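Projects > Skarnidach > tray-clearing

Search this repo... Go

# Tray clearing at the Ukeck canteen

Hi, I'm Naima Ashour and I look after this dataset. It covers one job at the dish return: two robot arms clear a lunch tray, with scraps going in the black tray, wrappers in the clear container and dishes in the gray rack. I did that job by hand for 5 years (my wrists remember every Tuesday, peanut day!), so I have opinions.
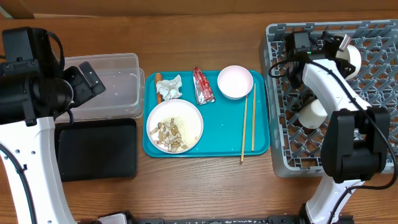
## What changed for us

We used to have two people on returns from noon on. Now one of us watches the arms and the other is out front, talking to people, and I like that a lot more than I expected to. Choi misses the quiet back there, though, and I get it. The sorting rules came from us, the canteen crew, and Parnitz wrote the code around them.

## What's in it

- up to 2000 runs, split into 9 folders by meal type
- a notes file per folder, typed by whoever was on shift (spelling varies, sorry)

A run counts as done when the teal tray has nothing left on it. Cups may lean or lie any which way in the rack, we fix them before the wash.
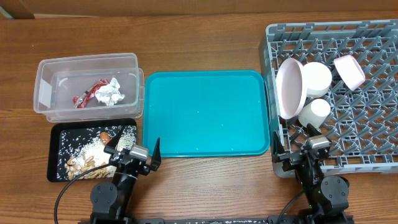

*Teal tray clear, wrappers in the container, cups and bowl in the rack.*

## Using it

Start with the first 500 runs, the notes are better there. Questions go in the issues tab, I read them after the lunch rush.

Shares 9 | Comments 5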